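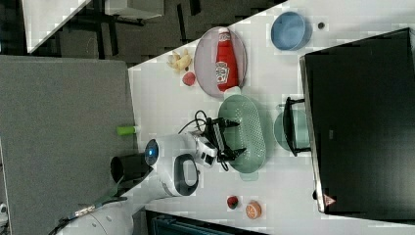 Family & Home > Playroom > Toy storage and care

Play food and dishes on a white table: cleaning and sorting

Asked 23 Jun 2024 by Skalletano

We have a low white table set up as a play kitchen. On it at any given time there is a pink plate, a couple of bowls, a green colander, toy fruit and a Heinz ketchup bottle that my daughter insists on. The fruit and dishes came in one bag from a neighbor and I don't know the make.

I have three questions.

1. How do you wash the fruit? Some of it has a seam and I think water gets inside. One piece rattled and dripped for two days after I put it in the sink.

2. The table has picked up a faint orange mark. I have tried dish soap and a damp cloth. It is lighter but still there.

3. How do you store the set so it can be put away by a four-year-old? Right now it all goes in one deep bin, and she empties the whole bin on the floor to find the colander.

There are 54 pieces if that matters for the storage question. I would like to spend under $10.

3 answers

Rerkireo
Wipe the fruit, don't soak it. Warm water with a drop of dish soap on a cloth, then a second cloth with plain water. Use an old toothbrush on stems and any lines in the surface. If water has already gotten in, squeeze the piece with the seam facing down and leave it on a towel in front of a fan. If it smells after that, throw it out. I lost a pear that way.

The plates, bowls and colander are easier. They have no hollow part, so I wash mine in the sink with the regular dishes. I don't put them in the dishwasher because one of our cups warped on the bottom rack. The colander needs a rinse from both sides or soap stays in the holes.

For the mark, make a paste of baking soda and water, leave it on for 10 minutes and wipe. Try it under the edge of the table first. Don't use the rough side of a sponge on a shiny top. It took the finish off ours and now that spot gets dirty faster than the rest.

Vinzenz Zaugg
Agree with the above on washing. On storage, get rid of the deep bin. We use two shallow trays, one for food and one for dishes, and they sit on the bottom shelf where the kids can see into them. The colander works as a container too. Put the small fruit in it and it goes back on the shelf full.

Also, 54 is a lot to have out. I keep one tray's worth down and the rest in a closet, and swap them in July and again after the holidays. Ours never asked about the missing ones. The trays were $8 for the pair at a thrift store.

Eberhard
magic eraser for the table. worked on mine

Comment from Skalletano: The paste got most of it. You have to know where to look now. I split the set into two trays this morning and the dripping piece went in the trash.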